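Residents' Forum > Building Services > Linen exchange: proposed change to the rental contract

Posted by E_Grabowska, 30/08/2024
The management office of Urbańczyk House invites comments on the linen service. Under the present agreement with Nerow, the house rents 1,969 towels and sheets, collected and returned every second week. The supplier has proposed a new contract for 2,000 pieces at a higher monthly rate. The alternative is to buy our own stock and have it washed at Pava. Comments will be accepted until the end of the month.

Posted by t.sadowski
I support buying. Last January we were charged for 65 missing towels, and the office was never shown a count sheet. I would ask that any new agreement state who does the counting and where.

Posted by Lambert_S
I must disagree with the previous post. Purchase looks cheaper only if one leaves out replacement. White cotton goes gray at the hems well before it wears through, and residents on my floor do return towels for that reason.

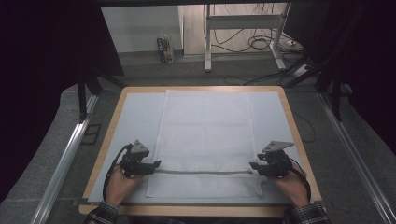
The rental contract also covers folding. If we own the stock, somebody has to be paid to fold it, and the proposal gives no figure for those hours.

Posted by W.Ostrowski
Pava offers folding as a separate charge. I requested the price list and will forward it to the office. Please note that they fold in thirds, and the second-floor closets were built for towels folded in half.

Posted by Lambert_S
Then the shelves are a further cost, and it should be entered in the comparison.

Posted by t.sadowski
The shelves can be moved — they rest on pegs. I do not consider this a serious objection.

Posted by E_Grabowska
Thank you. The folding charge will be added to the comparison. Mr. Ostrowski, kindly send the price list to the front desk, marked for Agata Cocco.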